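How to Paint a Work Table White (and Keep It White)

Updated October 2025

Quick version for people who just want to get going: clean, sand, prime, sand again, paint thin, wait. The waiting is what everybody skips. I skipped it on my first table in Fendora and had a mug ring in it before the weekend was out.

This works for craft tables, sewing tables, a packing bench, whatever. Not for kitchen counters where food goes straight on the surface. Different products, different page.

What you need

Sandpaper, 120 and 220 grit. Sanding block.
Degreaser or plain dish soap and a bucket.
Bonding primer, white. Not grey, you'll be fighting it for three coats.
Water-based enamel, satin or semi-gloss. Flat looks great for a week.
Foam roller, 4 inch, plus spare sleeves. More than you think.
Angled brush for the edges.
Tack cloth. Painter's tape. Wood filler if the top is beat up.

Cost me 303 dollars all in for the two big tables at the Wilport place, and that included a better sander than I needed. One small table is a lot less. Look in the shed first, you probably own half of it.

Step 1. Clean it

Take everything off. Wash the top, wash it again, rinse with clear water. Silicone spray and furniture polish are the killers, paint just crawls away from them and leaves little craters. If somebody used polish on it for years, wipe down with denatured alcohol after the soap. Gloves, window open. Keep it well away from anything with a flame.

Let it dry overnight. Go do something else.

Step 2. Fix the holes

Overfill a bit, filler shrinks. Scrape flat, let it go hard, check it with a fingernail. Old clamp dents I leave alone unless they're deep enough to catch a pencil.

Step 3. First sanding

120 grit, whole top, with the grain if there is one. You're not stripping it, only knocking the shine off. Stop when it looks evenly dull. Edges by hand – a power sander will round them over or go right through to bare wood.

Old table, old paint, no idea what's under there? Test for lead before you sand. Test kits are cheap. If it comes up positive, don't sand, get proper advice.

Vacuum. Tack cloth. Vacuum the floor too or it all ends up in the primer.

Step 4. Prime

One coat, foam roller, light pressure. Brush the edges first then roll the top while the edges are still wet. It will look streaky and awful. Leave it.

Stains bleeding through – yellow or brown patches – mean you need a second coat, and a stain-blocking one. Extra paint on top won't cover it. I tried at the Egan rental, five coats, still a brown blotch in the middle.

Once it's dry, 220 grit, very light, just to take the fuzz off. Tack cloth again.

Step 5. Paint

Thin coats. Thinner than that. Pour a little in the tray, load the roller, roll most of it off, then go. Work in strips across the short side and finish each one with a single light pass in the same direction. Don't go back to a spot that's started to set, you'll tear it.

You want 3 coats. Follow the can on recoat time, and add extra if it's cold or damp. In February I had the Noltitstead garage heated and it still stayed tacky twice as long as the can said.

Sand with 220 between coats if you feel any bumps. Wrap the roller in plastic wrap between coats so you don't have to wash it evry time.

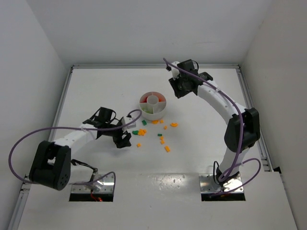
White work surface with metal rail along the edges.

If your table has metal trim or rails, tape them. Press the tape edge down with a plastic card and pull it while the last coat is still a little soft, back on itself, slow. Leave it until the paint is hard and it'll take a ragged strip of paint with it. Score along the line with a sharp blade if your already past that point.

Step 6. Wait

Dry is not cured. Dry to touch in an hour or two, fine, but put a heavy box on it the next morning and it sticks. I give it 14 days before anything heavy goes down. Light use after a few days is ok, no tape, no wet glasses, no cutting mats left sitting.

Keeping it white

Wipe with a damp cloth and a drop of dish soap. No scouring powder, it dulls the satin and then dirt grabs on.
Pen marks: alcohol on a cotton swab, quick dab, don't rub.
Chips: save some paint in a small jar, label it, touch up with a tiny brush.
Yellowing: mostly an oil-based paint problem, and worse in dark rooms. One more reason to go water-based.

Common problems

Roller bubbles – going too fast, or the sleeve is cheap. Slow down.
Drips on the edge – check underneath before you leave the room. Catch them wet with the brush.
Peeling in sheets – it was greasy. Back to step 1, sorry.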